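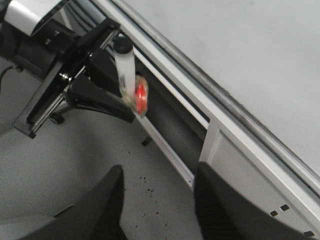
The planner at Grilisholm was called Ida, and for most of the spring it would not put anything down.

It picked things up well enough. The grasp module had been rewritten over the winter by the engineer who now sat in front of it, and it closed on pens, tape and small packets with a steady force reading. Then the task tree reached the node marked RELEASE, tested three conditions, found one of them false and went back to HOLD. It did this once per cycle. After 2000 cycles it raised a timeout, and the arm stayed where it was.

The engineer read the log from the bottom up. Pose error was within limits. Finger force was within limits. The condition that failed was called place_confidence, and it had to pass 60 before the fingers were allowed to open. It sat at 58, sometimes 59. Once, at ten past four in the afternoon, it touched 60, and the test turned out to be written as greater than.

She changed it to greater than or equal, rebuilt, and ran the job again. It held at 59.

The confidence figure came from a library supplied by Condau, a firm that had since moved into warehouse doors. The source was in the tree, under a folder called Baptista, with a single comment at the top: do not tune on site. She opened it. The score was an average over the last 156 frames from the wrist camera, each frame compared with a stored view of the place where the object was meant to go. Motion blur lowered the score. So did anything in view that the model had no label for.

So Ida was waiting for the view to look the way it had looked when someone first stored it.

She searched for the stored view and found it in the calibration archive, dated only July. It showed the same bench before the second rail was fitted. In one corner there was a sleeve, and part of a hand, which the model had labelled FIXTURE with a score of 97.

She knew the sleeve. It was green, with a burn near the cuff, and it was hanging on the back of her door at home.

There were two options. She could record a new view, which took four minutes, or she could put her arm where it had been in July. The safety manual was clear about the second – the arm had to be locked out first, and a locked arm could not release anything.

She recorded the new view. The old file went into a folder called unused, and she set the archive to keep it for 1000 days, the highest value the field would accept.

Then she restarted the job. The score climbed to 71, the test passed, and the log printed RELEASE.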